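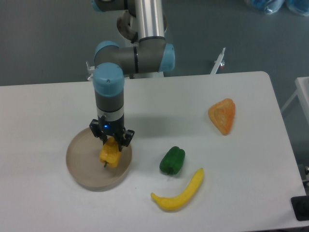
*Judirdale Allotment Club - Kitchen & Garden Help*

**Why won't my peppers turn yellow?**

Mine are Welel, started in March, and it's September now! Plants look great, tons of fruit, all stubbornly green. I've got 6 in pots by the back door. Should I pick them or hang on?

**2 answers**

Hang on if your nights are mild! Mine sat green forever last year, then colored up in a rush (I'd already given half away, argh). I quit feeding them and pulled off the new flowers - no idea which one did it.

**Rind_and_root**

green ones taste fine, just eat them

**skureck909**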